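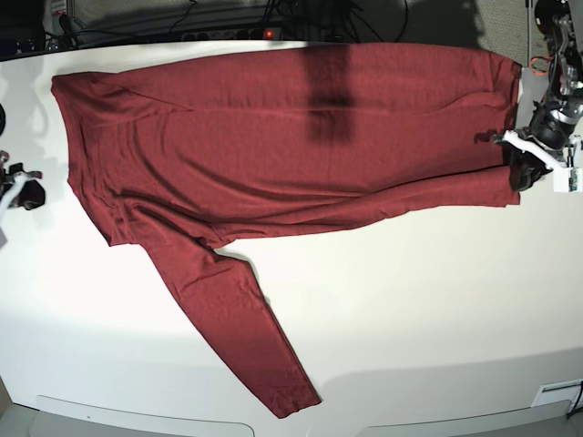
What do you do with a robot that has spent months learning about jumpers? You open the doors, put the kettle on and let the whole town come and watch it work.

Such was the plan at the Triseck workshop in Wadeck, where the garment handling team held its first open day since the pair of arms arrived in November. The organisers had put out chairs for what they hoped would be a modest crowd, and by the middle of the afternoon roughly 700 people had been through, a good many of them with pushchairs, and one family with a very patient greyhound. The tea urn had to be filled again and again, and the shortbread went well before lunch (there were mutterings about that in the queue, all of them good-natured).

The main draw was the folding table, a plain white one with an arm working from either side. Each demonstration began with a long-sleeved top being spread out, and the visitors, who had perhaps been expecting something quicker and noisier, soon settled into watching the grippers take hold of the cloth by its ends. A dark red knitted one was the favourite with the children, who took to cheering for it whenever its turn came round again.

Knitwear, the team explained, is a good deal harder for a machine than a cotton shirt. It stretches when it is pulled, it creases wherever it likes, and a sleeve seldom lies the same way twice. Anyone who has tried to fold a pile of washing with one eye on the television will have some sympathy. A camera at the wrist gives the arm a close look at whatever it is handling, and visitors were invited to follow that view for themselves, which many said was the best part of the day -- all cloth and fingers, as one grandmother put it, and rather like looking over the shoulder of somebody doing their mending.
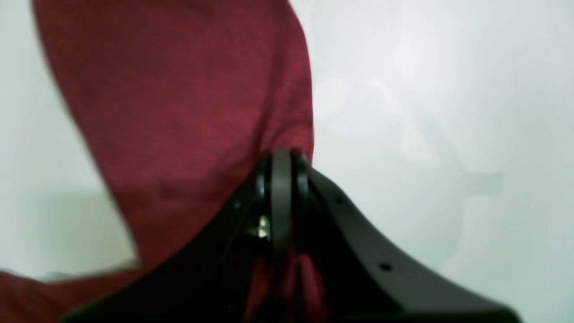
## Old clothes, new work

The garments on show came from Puvo, the clothing reuse shop on the other side of Wadeck, which lent 500 pieces for the project and would like the use of a folding machine itself one day. Sorting and folding take up most of the working week there, and the shop's staff came along in two shifts so that everyone could have a turn at the front of the crowd. They asked some of the sharpest questions of the afternoon, chiefly about buttons, hoods and those cardigans with the long trailing belts. Hoods, they were told, are still a nuisance.

Santoro, the firm that looks after the arms, ran a smaller table by the entrance where children aged 7 and over could try folding a jumper using only a pair of kitchen tongs. It sounds easy enough, and it is not at all easy, as several parents found out when they were talked into having a go. Prizes were given for the neatest fold, the quickest fold and the one that made everybody laugh the most, and there was warm applause for all of them.

Talks were held upstairs at four points in the day, each one short and with plenty of room for questions. People wanted to know how long it takes to teach the arms a new garment, whether they could manage a fitted sheet, and what would become of jobs in the laundry trade. The team answered that last one at some length and with care, and said that they would like to hear more from people who fold for a living before the next stage of the work begins.

A second open day is being talked about, with longer hours and, by popular demand, more shortbread. Anyone wishing to hear about dates can leave their details at the Triseck front desk or at the Puvo counter, where spare jumpers in any size or colour will also be gladly taken in, clean if at all possible.

Feb 5, 2022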